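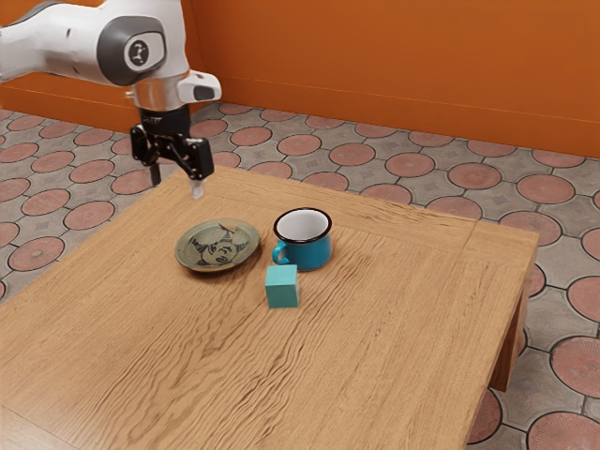
Zetetti releases Jeltico 2, a planning and grasp-checking toolkit for simulated and real robot arms

Koltville, 16th February. Zetetti today released version 2 of Jeltico, its software toolkit for motion planning and grasp checking on single-arm robots. The release replaces the planner used in version 1, adds a checker that runs before each grasp and each release, and brings the simulator and the hardware driver under a single command interface. Existing licence holders can download it from their account page.

Jeltico is used by teams who write and test pick-and-place routines in simulation before running them on a physical arm. In version 1, the simulated arm and the real arm were driven by separate modules with different timing rules. A routine that ran cleanly in one often had to be edited by hand for the other. Version 2 uses one motion description for both. The user selects the target at launch, and the remainder of the script is unchanged.

Changes to the planner

The planner now treats a task as a chain of short stages: approach, close, lift, carry, lower, release and retreat. Each stage has its own speed limit, clearance and stopping rule, held in a plain text file. If a stage fails, the planner goes back to the start of that stage and tries another path. Version 1 discarded the full plan and began again.

Clearance is set per object. A low item such as a plate can be given a small margin so that the arm may place a part on it, while a mug standing beside it keeps a wider one. Margins may also be changed between stages, so that an object avoided during the carry can become the target of the lower stage.

The planner ships with 22 ready-made stage templates. Users can copy and edit these or write their own.

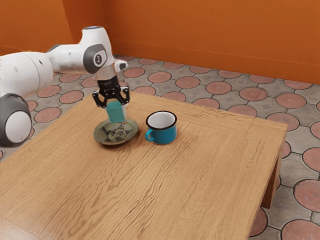
Jeltico 2 simulator: the gripper holds a teal block over the plate, with the mug to the right.

Grasp and release checks

The new checker compares the planned finger positions with the estimated shape and pose of the object. It reports the contact area on each finger, the offset between the grasp centre and the object centre, and the free space around the open fingers. A grasp that falls outside the set limits is refused, and the reason is written to the log in one line.

The same checks apply at release. The block must be within a set height of the surface below it, and there must be room for the fingers to open without touching anything nearby. Both limits can be switched off for testing.

"Most of the fault reports on version 1 concerned the last few millimetres of a move," said Ayane Sugawara, head of planning software at Zetetti. "The path was sound and the arm arrived where it was told to. The fault was in what the fingers did next, and the old planner had no view on that. The checker covers that part of the task."

Object poses can come from the simulator, from a camera-based estimator or from a file. Each pose carries an error value, which the checker adds to its limits. A poor estimate therefore leads to a refused grasp and a request for a new reading.

Test set

Zetetti has included the test set used during development. It contains 300 tabletop layouts built from household items and plain blocks, with a start pose and a goal for each. Layouts can be replayed from a fixed seed, and results are saved as a table that can be compared between software versions. The test set was frozen in November and will not be altered during the life of version 2.

"A change to the planner should be judged on the same tables and the same objects as the change before it," said Chiyo Minami, who leads testing. "We run the full set on every build. Customers can now do the same with their own settings and send us the table if something looks wrong."

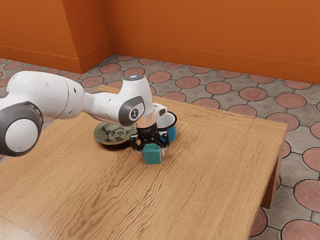
Availability and support

Jeltico 2 is available now for Linux. Licences are sold per workstation, and a single licence covers both simulated and hardware use. Version 1 scripts can be converted with the supplied tool, which marks any line it cannot translate. Version 1 will receive fixes for a further 20 months.

The Ogura add-on, which handles work shared between two arms, is not yet compatible with version 2. Users of Ogura should remain on version 1 until a matching build is released.

About Zetetti

Zetetti develops planning, perception and test software for robot arms. The company is based in Koltville.

Press enquiries: Zetetti press office, Koltville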